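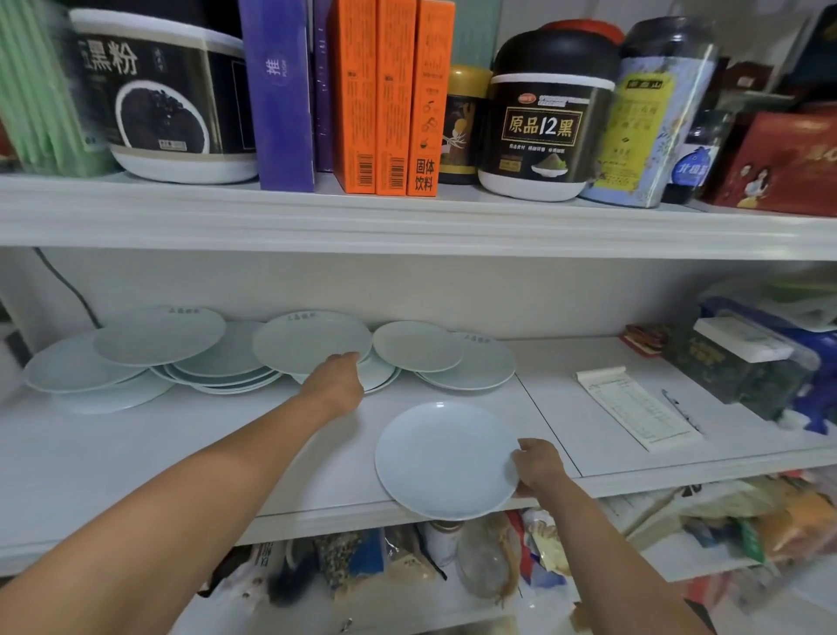 선반 가운데 칸에서 접시를 정리하는 두 팔

회사 소개

최종 수정일: 2023년 6월 27일

안녕하세요, Brisent입니다. 저희는 양팔 작업기를 들여놓은 곳에 찾아가 처음 자리를 잡아 드리고, 그 뒤로도 계속 돌봐 드리는 작은 회사입니다. 기계를 직접 만들지는 않습니다. 그래서 처음 전화를 주시는 분들이 "그럼 무슨 일을 하는 회사예요?" 하고 물으시곤 하는데, 그 질문에 차근차근 답해 드리고 싶어서 이 페이지를 쓰게 되었습니다. 조금 길더라도 차 한잔 곁에 두고 편하게 읽어 주세요.

저희가 가장 오래, 그리고 가장 정성껏 맡아 온 기계는 Larkus라는 양팔 작업기입니다. 식료품이며 그릇이며 살림살이가 한데 놓인 선반 앞에서 물건을 집고, 세우고, 옆으로 밀어 정돈하는 일을 합니다. 공장에서 쓰는 설비처럼 늘 똑같은 부품이 똑같은 자리에 오는 것이 아니다 보니, 설치하는 날의 준비가 그 뒤 몇 달을 좌우한다고 저희는 믿고 있습니다.

설치하는 날

설치는 보통 직원 2명이 함께 갑니다. 한 사람은 기계 쪽에, 한 사람은 선반 쪽에 섭니다. 제일 먼저 하는 일은 바닥의 수평을 보는 것이고, 그다음이 선반입니다. 칸마다 높이와 깊이를 재고, 앞턱이 얼마나 두꺼운지, 판과 판이 만나는 이음매가 어디에 있는지도 적어 둡니다. 이음매가 뭐 그리 대단하냐고 하실 수 있지만, 얕은 접시를 판 위로 밀 때는 손톱 두께만 한 턱에도 걸릴 수 있거든요!

자로 잰 값을 넣고 나면 양팔의 원점을 맞춥니다. 왼팔을 먼저, 오른팔을 나중에 맞추고, 두 손끝을 같은 기준점에 번갈아 대어 봅니다. 여기서 어긋남이 보이면 처음부터 다시 합니다. 급하다고 이 단계를 건너뛴 적은 없고, 앞으로도 그럴 생각이 없습니다. 위 칸에 통이나 상자가 빽빽하게 들어차 있는 선반이라면 팔이 올라갈 수 있는 높이도 따로 제한해 둡니다.

접시로 하는 마지막 점검

원점이 맞으면 접시를 꺼냅니다. 저희가 도자기 접시를 좋아하는 데에는 이유가 있습니다. 테두리가 살짝 올라와 있어 어디를 잡았는지가 분명하고, 너무 세게 쥐거나 너무 헐겁게 쥐면 금방 티가 납니다. 한 손은 세워 둔 접시의 가장자리를 잡고, 다른 손은 앞쪽의 접시를 바닥에 붙인 채로 밀게 해 봅니다. 두 손이 서로 다른 일을 할 때 움직임이 고른지를 보려는 것이지요. 납작하게 포개 둔 접시, 벽에 기대 둔 접시, 큰 접시에 반쯤 겹친 작은 접시까지 골고루 시켜 봅니다. 쥐는 힘은 가장 약한 단계에서 시작해 한 칸씩만 올립니다.

설치가 끝난 뒤

저희 정기 점검표에는 항목이 7가지 있습니다. 손가락 패드의 닳은 정도, 손목 볼트의 조임, 팔꿈치 관절의 소리, 케이블이 꺾이거나 쓸린 자국, 머리 쪽 렌즈의 얼룩, 비상 정지 단추, 그리고 원점의 어긋남입니다. 패드는 눈으로만 보지 않고 꼭 손으로 문질러 봅니다. 가루 식품을 두는 선반에서는 고운 먼지가 패드에 앉기 쉬워서, 부드러운 천을 물에 적셔 꼭 짠 다음 닦아 주시면 됩니다. 알코올은 고무를 굳게 하니 피해 주세요. 선반 뒤로 가느다란 전선이 지나간다면 점검하는 김에 벽 쪽으로 고정해 드립니다.

수리가 필요할 때는 부품만 바꾸고 돌아오지 않습니다. 관절 하나를 교체했으면 그 팔 전체의 원점을 다시 잡고, 접시 점검도 다시 합니다. 시간이 더 걸려서 죄송할 때도 있지만, 기다려 주신 분들께 늘 감사한 마음입니다.

저희가 걸어온 길

Brisent는 Chowdary라는 정비 공방의 한쪽 작업대를 빌려 시작했습니다. 처음에는 공구함도 하나뿐이었고, 점검 기록은 공책에 손으로 적었습니다. 지금은 Gromeo라는 저희만의 기록장에 방문 내용을 모두 옮겨 두었는데, 지난 4월 말까지 쌓인 점검과 수리 기록이 2,614건이 되었습니다. 그 가운데 거의 2할은 원점을 다시 맞추는 일이었고요. 대단한 고장보다 조금씩 틀어지는 일이 많다는 것을 기록을 보며 배웠습니다.

새로 들이실 계획이 있으시거나, 이미 쓰고 계신 기계의 손놀림이 예전 같지 않다면 문의 게시판에 편하게 글을 남겨 주세요. 선반의 칸 높이를 함께 적어 주시면 답변을 더 빨리 드릴 수 있습니다.

분류: 회사 소개 > 설치와 정비

최근 글
- Larkus 손가락 패드 교체 시기 알아보기
- 설치 전에 선반 치수 재는 법
- Gromeo 기록장에서 지난 점검 내역 찾기
- 4월 정기 점검 후기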